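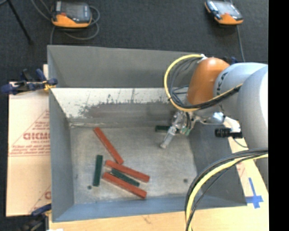

Storkville, May

Okay so a few of you asked what I've been doing with my evenings and the answer is blocks. Red blocks, green blocks, a big gray metal bin. A thread, since I can't seem to talk about anything else at dinner.

I'm sorting the block library at Volano, the play workshop over by the old post office. People donate sets, people borrow sets, and in between somebody has to go through all of it. For the month of May that somebody is me!

The whole collection is nearly 3000 blocks. I know. I said yes before I asked.

They come in every shape (arches, cubes, those skinny wedges that end up in your shoe) but the ones I've fallen for are the long rectangular ones. Plain as a stick of butter. Six of them in the bin up top, three red and three green, and I could look at that red and that green together all day.

The green is a dark one. Think pine tree, or the cover of an old school atlas. Somebody's leftover set from the Flerodari line, which I'd never heard of before this job and now have Opinions about.

Opinion one: the Flerodari people understood length. You can bridge a gap with one of these and still have enough overhang on both ends to put something dumb on top.

Opinion two: they should have made a yellow. I've been through every box in the back and there's no yellow. If you have a yellow one in your attic, please message me, I'll drive.

Now the bin. I love the bin. Sides that slope in toward a flat bottom, so the blocks end up down on the floor of it and you're never fishing around in corners up by the rim. Mine at home is a square plastic tub and I'm already mad at it.

It's scuffed to heck. There's a band along the far side that's pale up high and then just worn away at the bottom, all ragged and scratchy and gray-brown. Somebody asked if I was going to repaint it. Absolutely not, that's the best part.

It also has a couple of little round holes in the floor. I dropped a pencil stub near one on my first night and spent way too long wondering if it would fit. (It did not fit. I checked more than once.)

How I do it, for those who like a process: tip a small batch into the bin, spread them out, look for dings, then move them to the trays by color and length. Small batches are the key. My first night I dumped in an entire crate and it sounded like a bowling alley falling down the stairs.

I stop when the pile gets low and just look at how they've ended up. The reds always seem to find each other. In this one they're all over on the left side, slanting down to the right, with a green tucked in between two of them like it's trying to get a seat on the bus.

And then another green off on its own to the left, practically straight up and down compared to the rest. Every group has one. At my family reunions it's me.

Trays: each one holds 24 of the long ones if you lay them flat and don't get cute about it. I got cute about it. I had them stacked crosswise in a very handsome pattern and then I had to carry the tray to the shelf.

We don't talk about the carry to the shelf.

What counts as a ding, you ask (one person asked). A soft corner is fine. A little color rubbed off an edge is fine, that's just a block that's had a life. A split or anything that could give a kid a splinter goes in the shoebox for fixing, and the shoebox goes home with me.

The table it all sits on is light tan wood and the floor is dark carpet, which I've come to appreciate a lot. If you've ever dropped a block on tile at nine at night in a quiet building you'll know why.

I play music while I sort. Tried a podcast and kept putting greens in the red tray whenever it got interesting. Tried pop and went too fast. Settled on Bach, the keyboard stuff, and it's perfect, it's basically sorting but with notes.

My record so far is 4 trays in one evening, with a snack in the middle. I'm not a fast sorter. I'm a sorter who picks up a nice block and thinks about barns.

Oh, on that, a question from the replies: what do you build with just the long ones? Log cabins, obviously. Fences. Train platforms. A very tall thing that alternates red, red, green and comes down the second somebody shuts a door.

Someone else wants to know if the colors matter when you lend them out. The workshop lends by length, so technically no. But I've been quietly making sure every bag gets both colors. A bag that's all red looks like it's yelling at you.

Storage tip I learned the hard way: label the end of the tray, the bit that faces out. I labeled the tops of the first bunch, beautifully, with a ruler. Then I put them on the shelf under other trays.

Where I've got to: the long ones are close to done, the cubes are done, and the arches are a problem for next week's me. The arches don't stack, they don't lie flat together, and they roll just enough to be annoying.

If you're in Storkville and you want to borrow a set, the workshop is open afternoons and lending is free. Bring a bag with a flat bottom. A drawstring thing will do in a pinch but you'll hear about it from me.

And if you've got blocks sitting in a closet, bring those too! Any size, any color, chewed is okay within reason. Especially yellow. I'm serious about the yellow.

Back to it, there's a crate by the door I've been pretending is a footstool.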